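SOILS AND SITE WORK
Handout 3: Clay, water and the shrink-swell problem
Instructor: Rosimeire Teixeira
Revised 2019-11-04

Read this before the lab. The worksheet is separate and is due with your lab notes. Bring a calculator and the sieve chart from Handout 2.

1. What we mean by clay

The word gets used two ways, and you need to keep them apart. In the first sense, clay is a particle size: anything finer than two microns. In the second sense, clay is a family of minerals with a layered structure. Most clay-size particles are clay minerals, but very finely ground quartz is clay-size too and behaves nothing like them. On the site logs for this course, "clay" means the soil as a whole acts like clay. It holds together, can be molded, and gets hard when it dries.

The three minerals you will meet most often are kaolinite, illite and smectite. Kaolinite layers are bonded tightly and water does not get between them. Illite is in the middle. Smectite layers are held weakly, water enters easily, and the mineral swells.

2. Plasticity

A soil is plastic if you can change its shape by pressing and it keeps the new shape without crumbling. Sand is not plastic at any water content. Clay is plastic over a range, and the width of that range tells you a lot.

Liquid limit: the water content where the soil starts to flow under a small disturbance.
Plastic limit: the water content where a thread rolled to one-eighth of an inch begins to crumble.
Plasticity index: liquid limit minus plastic limit.

Water content is always the weight of water divided by the weight of dry soil. It is not divided by the total weight. This means it can go over 100 percent, and in one sample from the Duninville borings it came out at 104. Students tend to think they made a mistake when this happens. Check your numbers, but do not throw the result out.

Ordinary modeling clay is often made with oil or wax in place of water, so it stays plastic for a long time on the shelf. It is fine for practicing the thread roll. It has no plastic limit in our sense and you cannot report one for it.

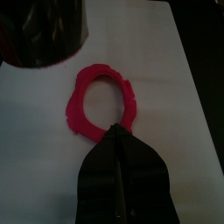 3. The field tests

Do these in order, and write down the result of each before going on to the next.

a. Ribbon test. Wet a walnut-size piece and knead it until it is even. Push it out between thumb and finger. A ribbon longer than two inches before it breaks points to a high clay content.

b. Dry strength. Let a small lump dry fully. If you can crush it with your fingers, dry strength is low or medium. If you need a hard surface to break it, write "high."

c. Shaking test. Hold a wet pat in your palm and tap the side of your hand. Water comes to the surface quickly in silt and slowly or not at all in clay.

d. Shine. Cut the damp sample with a knife. A shiny face suggests high plasticity and a dull one suggests silt -- but do not classify on this test alone.

4. Case: the Indville warehouse

The warehouse was built on a slab over more than 145 feet of mixed clay and silt. The owner, Frota, had planted a row of willows along the south wall. In dry years the roots pulled water out of the soil on that side and the ground shrank. In wet years it came back up, though not evenly. Cracks opened in the south wall first, then at the door frames.

Odair Holanda did the original site report. He noted smectite in two of the samples and recommended deeper footings on the south side. The recommendation was left out of the final drawings. The repair contractor, Soluvance, took out the willows, put in a root barrier and set piers down to the stable layer.

Points to take from this case:

The soil did not fail in the usual sense. It was strong enough to hold the building the whole time. The damage came from change in volume.

Taking out the trees did not fix things right away. The dried soil took up water again over several seasons and the slab kept moving. The door frames were not reset until February of the third year. 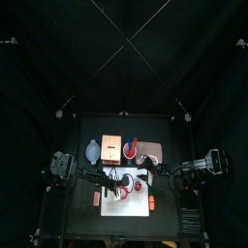

Why not just keep the soil wet all the time so it never shrinks?

It is sometimes done, with soaker hoses along the foundation, and it can work for a small house. The trouble is keeping the moisture the same on all sides and down to the full depth of the active zone. A hose wets the top foot or two. If one side gets more water than the other, you have made the same uneven movement you were trying to stop.

5. Before the lab

Work these by hand and keep the working.

A wet sample weighs 145 grams. After drying in the oven it weighs 123 grams. Find the water content to the nearest whole percent.

Suppose its plastic limit is 21. State whether the sample is above or below it, and what you would expect when you try to roll the thread.

Sketch the south wall of the Indville warehouse in section. Mark the slab, the root zone and the depth the piers must reach past. No scale is needed, but label everything.

Reading for next time is the chapter on drainage, first half only. We will skip the part on frost.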